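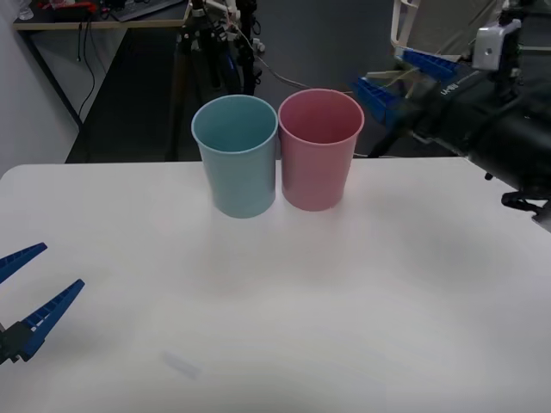

Plastic tumbler

A plastic tumbler is a drinking cup without a handle or a stem, molded from a single piece of plastic and meant to be washed and used many times over. It is one of the most ordinary things in a kitchen, and most households own a few without ever having made much of a decision about it. Tumblers are given to children, carried out to the porch, left beside the bathroom sink, and used for a great many jobs besides drinking, from measuring rice to rinsing paintbrushes.

The word tumbler is much older than plastic. It was first used for glasses with a rounded or pointed bottom that could not be set down until they had been emptied. The flat base came later, and the name stayed on with it.

Shape

Nearly all plastic tumblers are a little wider at the top than at the bottom. This gentle taper helps the cup slide out of its mold, and it also lets one cup sit inside another on the shelf. When the taper is very slight, nested cups tend to grip each other, particularly if they were put away damp, and a pair that has been stacked overnight may need a twist and some patience before it comes apart.

The rim is often rolled or thickened. A rolled rim is kinder to the lips than a thin cut edge, and it stiffens the mouth of the cup so that a small hand squeezing it doesn't send the milk over the side. It is also the part that takes the most punishment, and little dents and nicks tend to turn up there before they do anywhere else.

Color

Tumblers are commonly sold in sets of one shape and several colors. Soft shades such as pale blue and dusty pink have been popular for a long time, especially in ranges meant for families. The color usually runs right through the plastic, so a scratch doesn't show a different shade underneath, though the inside of a cup often looks darker than the outside simply because less light gets down into it.

Color is useful as well as cheerful. In homes and nursery schools it is common for each child to keep to one color, and this settles a good many arguments before they start. The Totside tumbler, made by the family firm Genley, was sold on just this idea — one shape, one size, and a color for everybody at the table. It first came in a set of 3, packed in a cardboard sleeve, and was later offered to schools in cartons of 98. The housewares writer Crescencio Ocampo called it "the cup you find at the back of your mother's cupboard and take home with you," and collectors of Totside ware are fond of repeating the line.

A rival range, Gelatia, was brought out one December for the holiday trade. Its cups were clear and lightly tinted, and they looked lovely with lemonade in them, but the tint made every scratch plain to see, and families who used them daily often went back to solid colors.
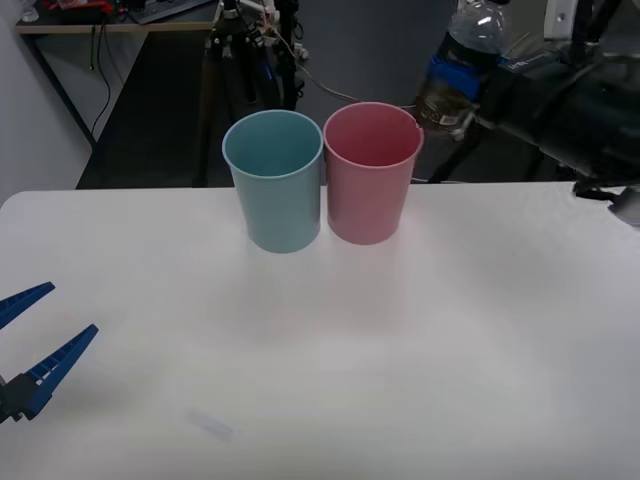 Materials

Polypropylene is a common choice for solid-colored tumblers. It is light, bends a little before it breaks, and stands up well to warm water. Clear tumblers may be made of polystyrene, which is bright and glassy but cracks rather easily, or of tougher plastics that cost more. Polyethylene is softer and has a faintly waxy feel.

The kind of plastic is often shown by a small mark molded into the base, and there may be a word or two there about dishwashers and microwaves. These marks are worth reading before a favorite cup goes in with the hot wash.

Care and storage

Warm water, a soft cloth, and ordinary dish soap are enough for daily washing. Scouring pads leave fine scratches, and the scratches then hold stains from tea, tomato, and berry juice. A paste of baking soda and water, left on for 10 minutes and wiped away gently, will lift many of these stains, although old ones may only fade.

Cups dry best upside down on a rack, where air can get under the rim. They can be stacked once dry, or stood side by side if there is room for them. A tumbler with a rough or split rim is usually retired from the table, and plenty go on for years afterward holding pencils or seedlings.

See also

Beaker
Drinking glass
Subramaniam nesting cup

Last revised 2022-10-15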